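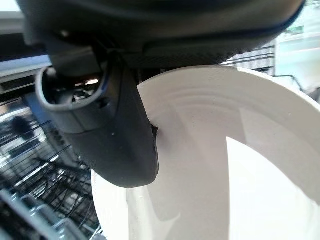 Unit 2: Cups and Other Tableware

Okay, welcome back! We did plates last time, so now it's cups, and I mean the plain white plastic kind, the one you'd walk right past at a picnic. I love these things (my students at Notcombe are tired of hearing it).

Start with the rim. It's thick and smooth and it curves all the way around, and that's the part your lip meets, so whoever draws the cup should be thinking about it first. Then look just inside, where there are faint little ridges molded into the wall, one under the other. They're easy to miss! White on white hardly throws a shadow, so tilt your own cup toward a lamp and run a fingertip down the inside until you feel them.

For your sketch, please draw the cup from above and at an angle, with the open mouth toward you. Most people make the oval too pointy at the ends. Mine were terrible for a whole semester. Go slow, use a soft pencil, and let the ridges follow the curve of the rim.

Reading: Houshang Ahmadpour's handout on molded plastics, just the part on rims. Skip the Bronero chapter, we'll get to it in September.

Sketches are due 5/6/20. Bring your cup with you, and write 100 words on the back about how it feels to hold.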